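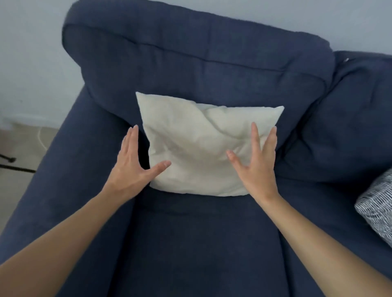
Flaltgate Household Tasks Project
Progress report to Pomgate, Dec 12, 2023
Prepared by Digby Katene

Work in this period covered soft-furnishing tasks: placing a pillow upright on an armchair, straightening it, and smoothing the seat. We recorded 400 demonstrations by hand and used them to train the second version of the Plurar controller.

The controller was then given 135 trials at pillow placement. Results are mixed. The arm finds and lifts the pillow reliably, but it often lets go before the pillow is settled against the back cushion, and the pillow slumps forward. People correct this with a light press from both sides. The present single-arm setup cannot do the same – a second arm is on order from Cusi and should arrive in January.

Seat smoothing is not ready for trials. Creases in dark fabric are hard to detect under even light, and the controller stopped early in 7 of 11 bench runs.

Our view is that tidying a living room without supervision remains out of reach for this hardware. Spending is within budget. We ask that the smoothing milestone be moved to follow delivery of the second arm.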